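Minutes – ticketing integration working group, February

Held at the Wedham office, with the Lasholm team on the line. Started 10:00. Minutes of the previous meeting were accepted with one correction: the refund endpoint is on version 3 of the interface, not version 2.

## 1. Mobile entry passes

Orkix has delivered the second build of the pass module. The pass now refreshes its code every 21 seconds while the phone is online. When the phone loses its connection, the last valid code is kept until the gate scanner accepts or rejects it.

Lasholm reported that older handsets dim the screen before the code is read. Agreed that the module will raise brightness when the pass is opened and restore the user's setting when it is closed.

Open point: passes transferred between accounts still show the first buyer's seat label in the wallet view. The gate record is correct. Orkix to fix in the next build.
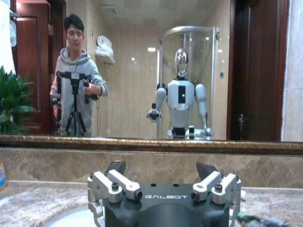

Gripper with GALBOT lettering, fingers open

## 2. Load test of the queue service

The test ran against the staging copy of the Issa hall on-sale. The queue released 300 users per minute and held that rate for the full run. There were 939 timeouts, all on the seat map call and none on payment.

The seat map is fetched in full each time a user changes price band. Two options were discussed:

- send only the changed blocks after the first load
- cache the full map at the edge for a few seconds

The first option needs work on both the app and the server. The second can be done by Wedham alone but may show seats that have just been sold. The group chose the first, with the second held back as a switch for very busy sales.
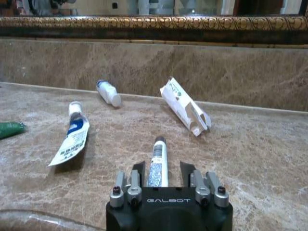 A repeat run is needed once block updates are in place. The release rate will stay the same so that the two sets of results can be compared. Wedham will also log the size of each seat map response, as the current logs give only the time taken.

## 3. Venue calendar feed

Issa hall now sends its calendar as a signed feed. Door times are correct, but support acts arrive in the notes field as free text and cannot be shown separately in the app. Wedham will ask the venue for a structured field. Until then the notes will be shown as received.

Events moved to a new date are sent as a cancellation plus a new event, and this triggers the wrong message to ticket holders. Agreed:

1. Hold any cancellation message for one hour.
2. If a new event arrives with the same promoter reference, send the date change message in its place.
3. Log each match for manual checking during the first month.

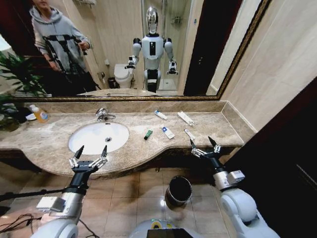 ## 4. Actions

- Orkix – correct the seat label on transferred passes; add the brightness change.
- Wedham – build block updates for the seat map; add response size to the logs; write to Issa about the support act field.
- Lasholm – retest the pass on older handsets when the next build arrives; draft the date change message.

## 5. Any other business

Lasholm asked whether the test accounts could be cleared before the repeat run. Agreed, provided that accounts holding transferred passes are kept.

Meeting closed at 11:25.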